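Newsletter > Household Notes > Laundry and Linen

Folding on the table: shorts, linings and the order of the pile

March 14, 2020
By Marjorie Sowerby

The August item on shirts drew more letters than expected, most of them asking about shorts. Shorts are a poor fit for the shirt method. A shirt has a center line, two sleeves and a collar that holds its shape. Cotton shorts have a waistband that gathers, two short legs that drift apart, and frequently a pocket lining that works its way out. Folded by the shirt method they come out as a wedge, thick at the waist and thin at the hem, and a stack of wedges leans.

What follows is the method used at the Brorau laundry room, where Rozália Zelenák has run the folding table for 14 years. It has been tested by three of our readers at home with ordinary cotton shorts and a kitchen or dining table. A bed can be used, but the mattress gives under the hands and the creases do not set where they are placed.

Surface

Use a flat, finished wooden table. The finish matters more than the type of wood. Cotton slides on a smooth finish and can be squared up with the palms; on bare or rough wood it catches, and small snags appear along the hem. Wipe the surface and let it dry before any clothing goes down. If one long side of the table stands against a wall, work from the opposite side and keep the garment clear of the paint.

Divide the table into zones. Finished work goes to the left, the garment in hand goes in the center, and the unfolded pile stays on the right. Left-handed folders may prefer the reverse. Only one garment should be in the center at a time. Dark items are best folded first, while the table is clean, as lint from lighter cottons shows on black cloth and very little shows the other way.
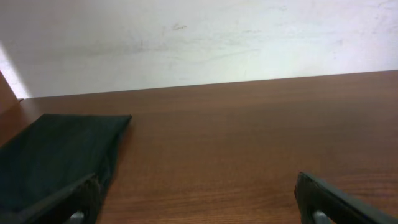
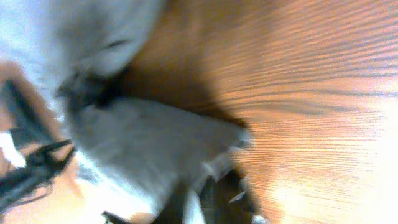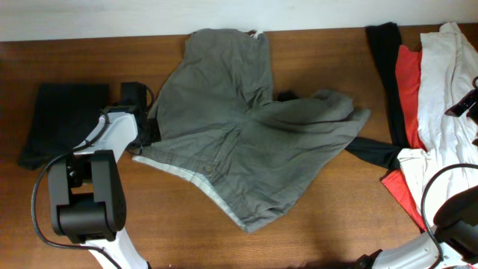
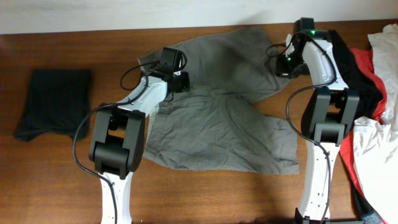 Linings before legs

Pocket linings should be dealt with before any fold is made. Put a hand inside the waistband, find the bottom corner of the pocket bag and push it down toward the hem until it lies flat. A lining left bunched at the hip adds a lump that every later fold will double. Mesh linings are the worst for this – they are light, they do not hold a crease and they will creep back out if the garment is lifted by the waist. Pin them with the flat of one hand while the other smooths the outer cloth.

Fasten any button at the waist. Leave drawstrings tied in a loose bow and tuck the bow inside.

The fold

1. Lay the shorts face up with the waistband away from you. Pull the two ends of the waistband apart until it is straight, then release.

2. Smooth from the waist toward the hems. Do not smooth across the body, which pushes the slack into the center seam and leaves a diagonal crease.

3. Bring one leg over the other along the center seam. Match the hems first and the waistband second. The seat will project in a point on one side.

4. Turn the point in so that the long edge is straight. On wide-cut shorts the point may be as large as a hand. It should lie flat without being pulled.

5. Fold the hems up to the waistband. For a shelf, stop at this stage. For a drawer, fold in thirds instead and stand the shorts on the folded edge.

6. Press once with both palms, starting at the fold and moving outward to let the air escape.

A practiced folder makes 50 pairs in a shift at Brorau along with the other work, and the target there is a bundle that can be picked up by one corner without opening. At home the standard can be lower. If the bundle keeps its rectangle when it is carried to the drawer, it is good enough.

Results from readers

Kiri Halliday tried the method on heavy cotton twill and found step 4 difficult, the point springing back each time. Her solution was to fold it in before the legs were brought together, which gives a slightly wider bundle and a flatter one. Ms. Zelenák has no objection to this for heavy cloth.

Elsie Tautahi worked with children's sizes and skipped step 4 altogether. The point on a small pair is not worth the time.

Elsie Paewai has a table with a strong gloss and reports that thin jersey shorts slid about too much to square. A cotton tea towel underneath solved the problem. She also asks if garments should be folded warm. Yes, for cotton. A warm garment takes a crease under light pressure, and one that has sat in the basket overnight may need to be shaken out and smoothed twice as long. Synthetics can wait.

Order of the pile

Two readers asked how to keep the finished pile from toppling. Alternate the folded edges, one to the left and the next to the right, so the thickness evens out. Put the darkest and heaviest pieces at the bottom. Do not stack more than eight pairs of adult shorts. Past that height the lower bundles begin to slide, particularly on a finished surface, and the stack has to be split before it is moved.

Anything set aside as finished should be kept well apart from the unfolded pile. A sleeve or a leg from the loose clothing drags easily across the table when the next piece is drawn out, and it will take a finished bundle with it. A gap the width of a forearm is sufficient on most tables.

Corrections to the August item

The drying weight given for the Pearce pattern hand towel should have read 300 grams. The figure printed was for the bath size. The diagram for the collar fold had its second and third steps reversed – readers who followed it will have found the collar on the inside. A corrected sheet can be had from the Rekham office on request.

The next item will cover fitted sheets. Letters on the subject should give the mattress depth and say if the elastic runs all the way around or at the corners only, as the two types are folded differently.

Contact the newsletter desk | Copyright 2020 Rekham Household Notes | Back to top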